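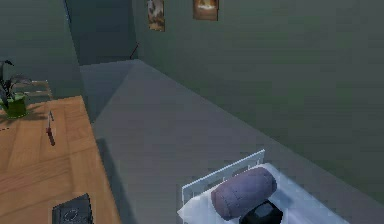 Chapter 7
Who Wrote the Rules, and Why You Should Care

I put off writing this chapter for a long time. I like motors, I like code, and I like watching a machine do something it couldn't do last week. Standards documents I like a good deal less. The first one I ever had to read cover to cover was for a job at Brarnthorpe, and I remember getting to the definitions section and wondering if I could fake the rest. (I couldn't. There was a review, and they asked.)

So let's make a deal. I'll keep the legal language to a minimum, and you'll read the whole chapter before you touch the exercises in the lab manual.

We'll start in simulation, where most household robot work starts these days. Take a plain room with a table, a bed and a stretch of open floor. Leave a knife lying on the table. Before anyone writes a line of motion code, somebody has to answer a few dull questions. Is the robot allowed to pick up the knife at all? If it is, how fast may the arm move while holding it, and which way does the blade point? What happens if a person walks in through the doorway halfway through the job? And what if the person is asleep in the bed?

You can answer those any way you like in a simulator and no one gets hurt – that's the beauty of it, and also the trap! I once worked on a test plan for the Imska project that ran 4000 simulated trials of a tidying task. Lovely numbers. Then we noticed that 181 of those runs had carried a sharp object across the open floor at full speed, and every one had been scored as a success because the object ended up in the right place. The robot did what we asked. We had never written down the rest.

That's what I mean by a rule in this book: something you wrote down before the run, that a run can fail. "Be careful with knives" doesn't count. "Stop the arm if a person enters the room while a blade is held" does, and you can check it from a log.

Three words you'll need right away:

Hazard – anything that could cause harm. The knife is a hazard even when it's just lying there.

Risk – how likely the harm is, taken together with how bad it would be.

Safeguard – whatever you put in place to bring the risk down, such as a speed limit, a sensor, or a decision to leave that object alone.

People mix up the first two constantly, me included when I'm tired. Section 7.2 has a worksheet for sorting them out, borrowed with small changes from the one we used at Rovside. Print it if you can. It's much easier to argue over on paper.

Before you go on, sketch a room you know well and mark every hazard you'd want a robot to know about. Keep the sketch handy, as we'll come back to it in Section 7.4 when we write your first set of stop conditions.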